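Planning the Equipment Budget for the Second Assembly Cell

Each May the workshop prepares its equipment request for the coming year. The present request concerns a second robotic cell for frame assembly, and I have been asked to set out on this blog how the figures were reached.

Three suppliers were invited to quote: Wotberg, Fujimoto and Zelier. Each received the same written specification, covering the gripper, the wrist camera, replacement finger pads and one year of support. The arm itself is excluded, as it was approved under last year's plan.

1. Gripper and finger pads

Wotberg quoted $1,260 for the gripper with one set of pads. Fujimoto quoted $1,375 with two sets. Pads are a recurring cost and should be entered on their own line, at $40 per set. Narrow wooden strips make particular demands on the fingertips, and any gripper under consideration must be able to open on either side of a slat without disturbing the joint at its end.

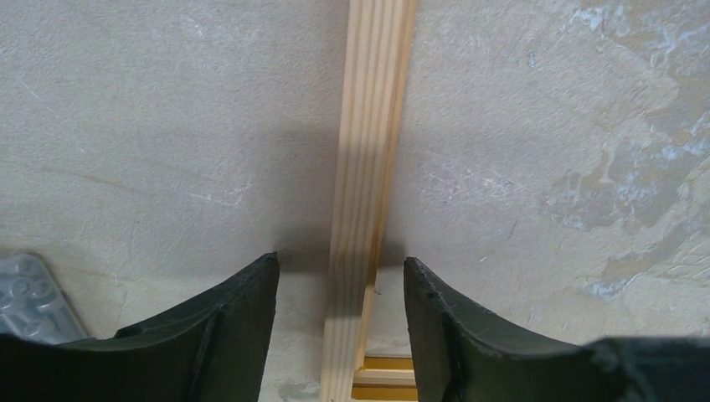
2. Lighting and camera

The first draft of the request contained no provision for lighting. Azra Shehu, who reviewed the draft on behalf of Itness, recommended that a diffuser be priced together with the camera, and I have accepted that recommendation. The support agreements offered by the suppliers cover the camera but exclude the luminaires, so the two items must remain separate in the accounts. 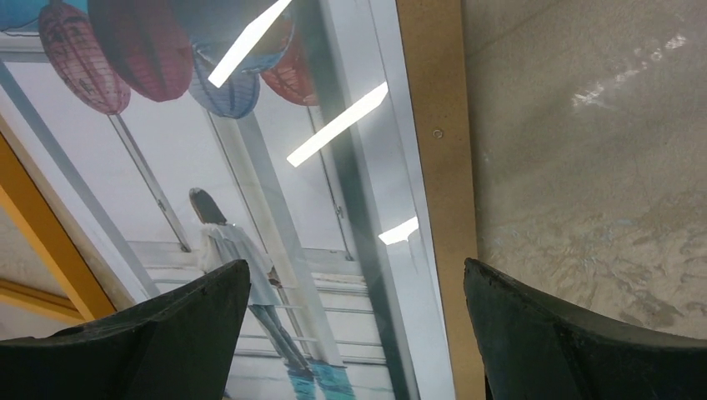
My own preference is to purchase the diffuser before any upgrade to the camera. A higher resolution would be of limited value where the work includes glossy prints, as the overhead lights are reflected from the surface in bright white bands. One such band lies close to the blue-grey lantern at the top of the print, and that lantern is partly washed out by the glare. Zelier has offered to lend a diffuser for a trial period, and I have asked that the terms of the loan be confirmed in writing before the order is placed.

3. Items held over

A replacement work surface was considered and has been moved to the following year. Cable management will be met from the general maintenance allowance. Training is also held over, pending a decision on staffing, although Fujimoto has indicated that its introductory session may be booked separately at any time.

The revised request will be submitted with all three quotations attached. Colleagues who wish to comment on the specification should do so before the end of May.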